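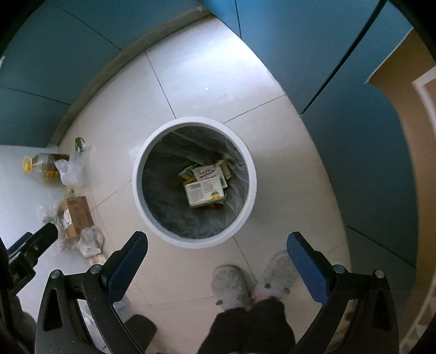
The House on Priltula Street

By Emrys Prosser

17 July 2024

The front door of the old Runach Savings Bank weighs 440 pounds. Anatole Bodin knows this because he had to pay two men to take it off its hinges in June, and they charged by weight. It went to a workshop across town, had nine coats of paint taken off it, and came back a dark reddish brown that no one living had seen on it before.

"People stopped their cars," Bodin says. "They wanted to know where I'd bought it."

The bank stands on the corner of Priltula Street and the market square. It was built in 1911 for a town that expected to grow and mostly didn't. The front is limestone to the height of the windowsills and brick above that, with a cornice that sticks out farther than it should and has dripped on customers ever since. Behind the front is one large room with a coffered ceiling, a vault, a staircase, and upstairs four small offices and a flat where the manager was expected to live with his family. The bank closed in 1987. After that it was a carpet showroom, then a church, then empty.

Bodin is an architect, but he did not buy the building to make a point about architecture. He needed an office for six people and somewhere to live, and the asking price was less than that of a three-bedroom house on the bypass. The survey ran to 20 pages. He read it twice on the train and made an offer before he got home.

The roof

Work started at the top. The slates on the north side were sound and the slates on the south side were not, and no one has given a good reason for the difference. Sylvain Lebrun, the roofer, thinks the south side was redone cheaply after a storm in the fifties. He found newspaper stuffed between the battens, though it was too far gone to read a date on.

Lebrun's crew took off 3,349 slates. Bodin has the figure from the invoice. The ones that rang when tapped went back up, and the rest were made up from a barn that was coming down in the next valley. From the square you can see the patch if you know where to look. It is a shade bluer than the slates next to it.

The gutters were the bigger expense. The original ones are built into the cornice and lined with lead, and the lead had split at nearly every joint. Water had been running down inside the wall for years. Two of the big ceiling beams had rotted at the ends where they sat in the brickwork. One was cut back and spliced with new oak. The other was replaced, and it took a crane, a closed street and most of a Sunday to get it in through the window opening.

The banking hall

Most people in Runach remember this room with carpet rolls stacked up to the windows. It is now as close to its first layout as Bodin could manage from two photographs and a set of drawings held at the county archive. The long counter is gone for good, sold when the bank closed. Its outline was still there on the floor, a strip of unworn tile between two strips where people had stood for most of a century. Bodin put the office's main worktable on the same line.

The ceiling has 35 coffers, seven rows of five. The church had painted all of them pale blue. Florian Chevalier, a plasterer who came out of retirement for the job and has gone back into it since, cleaned them one at a time with a wooden scraper and a steamer. Several of the rosettes had fallen. He took a mold from a good one and cast the new ones on the floor of the vault, where the temperature hardly changes.

He was against painting them white. The first color, under the blue and a layer of brown from the tobacco years, was a yellowish cream with the edges picked out in dull green. Bodin didn't like it on the sample board and he wasn't sure he liked it on the first row. By the third row he had stopped arguing. In the late afternoon, when the sun comes through the square-side windows, the green nearly disappears and the whole ceiling looks like the inside of a loaf.

Heating a room this tall is a problem that was never solved when it was a bank. The clerks wore coats. Bodin's team put pipes under the floor along the outer walls only, where the tiles had already been lifted to deal with the damp, and left the middle alone. Last winter the room reached 64 degrees on most days and 61 on the worst. The staff were told about this before they agreed to move in.

Upstairs

The staircase is stone for the first flight, where customers might see it, and pine for the second, where they would not. The pine has been left bare. The treads dip in the middle and the fourth one creaks.

The manager's flat is now Bodin's. It is four rooms in a line with a corridor down the side, an arrangement he describes as a train. He considered knocking it through and got as far as drawing it. Then he lived in it for a few months with a bed and a camp stove and decided the doors were useful. The kitchen is the old nursery. It gets the morning sun, and it has a cupboard built into the chimney wall that is 11 inches deep and seems to have been made for nothing in particular. He keeps plates in it.

The one real change is at the back, where a lean-to bathroom from the sixties was taken down and replaced by a small brick tower, three stories high and nine feet square. It holds a bathroom on each floor and all the pipes. Planning permission took 14 months. The conservation officer, Montri Phuthong, turned down the first two designs. The first was glass, and he thought it would look tired in ten years. The second copied the bank's own brickwork so closely that he felt it would mislead people.

"I wanted to be able to tell which part was the new part, from the street, without being shouted at," Phuthong says. The third design uses a longer, thinner brick with a darker joint, and it steps back a few inches from the old corner. He approved it in a week.

The vault

There was some debate about what to do with the vault. It is a room of 12 feet by 10 with walls two feet thick and a door that still works, though the combination has been lost and the bolts are now wired open. A cafe owner wanted it for a wine bar. The office wanted it for drawings. For the time being it holds drawings, the leftover rosettes, and a dog bed belonging to Marty, an elderly spaniel who found it on the first hot day and has used it since.

Behind a steel cabinet at the back, the builders found a stack of 300 deposit books, all blank, in their original wrapping. The office uses them for site notes. The paper is better than anything you can buy now, and they fit in a jacket pocket.

What's left

The building isn't finished. The clock over the door hasn't run since before the carpets, and the movement is with a repairer who has stopped giving dates. The back yard is still rubble and a skip. Two of the upstairs offices need floors, and one of them is waiting on a tenant, a lighting firm called Ollo that would like to move in by spring.

Bodin will not say what the whole job has cost. He says it is more than the house on the bypass and less than two of them. He has kept the receipts in order, floor by floor, in a box on the stairs.

The drip from the cornice has been fixed everywhere but one place, directly over the night safe. Lebrun has been back three times. He is coming again in the fall, when the leaves are down and he can get the long ladder in from the square.

The banking hall is open to visitors on the first Saturday of each month, 10 to 4. There is no charge. The upper floors are private. Parking is in the square except on market days.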